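Evolution and Origins – Research Papers – Eye and Vision

Home | Papers | Authors | Archive | Contact

4. Crystallins and the question of gene sharing

4.1 Background

The lens of the vertebrate eye owes its clarity to dense, evenly packed proteins known as crystallins. Several of these are not special to the lens. In ducks and crocodiles, one major lens protein is the same molecule as the enzyme lactate dehydrogenase B, and a single gene serves both uses. The small heat-shock proteins gave rise to the alpha-crystallins, which are found in the lenses of all vertebrates. Safavi and Cârstea read this pattern as evidence that lens proteins were recruited from stock already present in the cell. Shahbazi accepts the sequence data but disputes how much they can tell us about the order in which the parts of the eye arose.

The two readings differ mainly in what they treat as a step. For Safavi and Cârstea, a change in the level at which a gene is expressed counts as one step, even where the protein itself is unchanged. Shahbazi counts a step only where a new function can be measured. The Felldale workshop in May left this point open, and we return to it in Section 5.

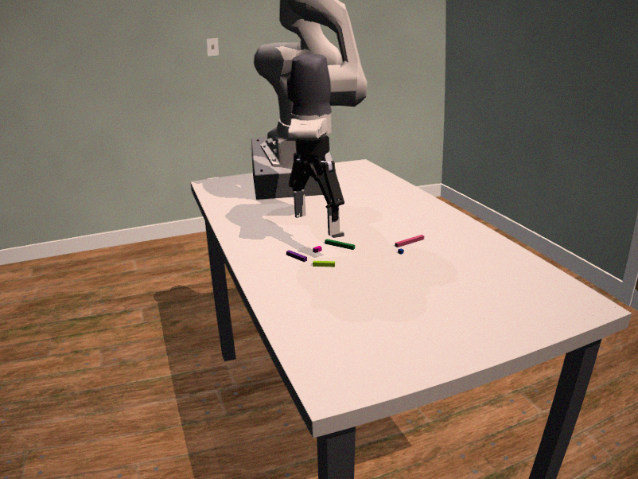
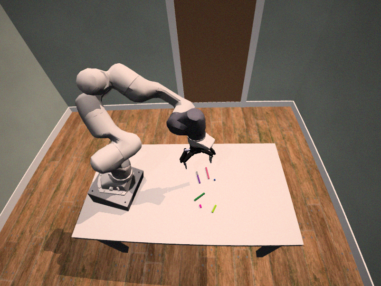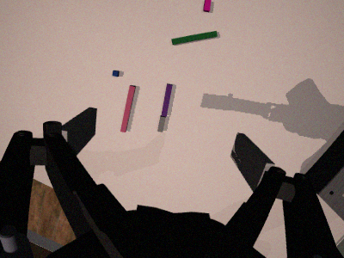

Figure 4. Three rendered views of a robot arm or its gripper, with a table and small coloured objects.

Depth is the second point of dispute. A single cup-shaped eye with a pinhole can give direction and a coarse image, but it gives little direct measure of distance, and critics of the gradual model have argued that such an eye would bring its owner small benefit until a lens was in place. Brandão replies that cues to depth do not depend on a lens. Cast shadows are one such cue: the thin shadow along the lower edge of the dark green stick in the third view of Figure 4 is of the kind she has in mind, where an object meets the surface it rests on. A blurred image would lose the narrowest shadows first and keep the broad ones. Whether the broad ones alone would be of use to an animal on a shallow sea floor is a separate matter – one that the Rivwood model does not address.

4.2 Treatment of the simulated lineages

Mohammadi ran the Rivwood model with 200 starting lineages and again with 300. In both sets the refractive index of the lens tissue was free to vary, while the width of the opening was held fixed for the first 60 generations. The larger set produced 948 distinct lens profiles after duplicates had been removed. Profiles were sorted by the Zarei criterion, under which a graded index is scored apart from a uniform one.

We make no claim that these runs match any real lineage. The mutation sizes were chosen for ease of computing, and the fitness term rewards sharpness alone. A term for sensitivity in dim light, as proposed by Kameck, would be expected to favour wider openings and may alter the ranking of the profiles.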